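Keskinen Disclosure Desk 3: review

Posted 19 Jun 2019

Keskinen sells Disclosure Desk to former public officials, consultants and small lobbying firms that have to file outside-income and contact reports. Version 3 is the first release to combine the contact log and the income forms in one program. I tested it with the records of a four-person consulting office in Judstead, where two of the partners used to hold government jobs and still have reporting duties.

Setup took most of a morning. The importer reads spreadsheets and plain text exports, and it took in 3489 contact entries in one pass. It rejected 48 of them, all with missing agency codes. The rejected rows go to a separate list, where they can be fixed by hand and sent back through. There is no bulk edit on that list, so each code has to be typed.
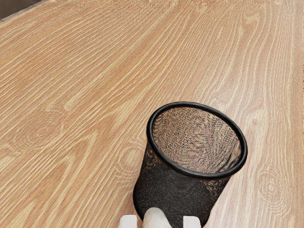 The matching engine is the main reason to upgrade. It compares every client payment with the contact log and flags any payment that falls within a cooling-off period. On the office's records it raised 236 flags. Most were repeat invoices from the same client, and the program should group these. It doesn't – each one has to be cleared separately, with a note. The notes field holds 701 characters, enough for a short legal reason but too small for a pasted email.

Rule sets are supplied for federal filings and for a limited number of states. Local rules have to be built in the editor. I wrote one for the Drallthorpe county ethics code, which has a longer waiting period for land-use work, and the editor handled it without trouble. It can't handle a rule that depends on two job titles held at the same time.

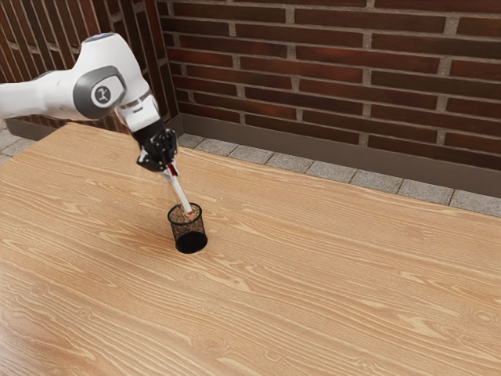
Signatures are the weak point. The program prints the certification page and expects a scanned copy back, and it will not accept an electronic signature even where the filing office does. Notburga Haslinger, who keeps the books at the Judstead office, had to print and sign each quarterly form. For that step you are back to a pen from a mesh cup on the table, the white one with the red band or any other that writes. Tarnia, the older rival product, has taken electronic signatures since November.

Search is fast, and the audit trail can't be edited after a filing is locked. Exported reports keep their line numbers. The help file still describes version 2 in several places, including the whole chapter on amended filings.

Rating: 3.5 out of 5. Suitable for offices with mostly federal filings. Offices that sign many forms each quarter should wait for the next update.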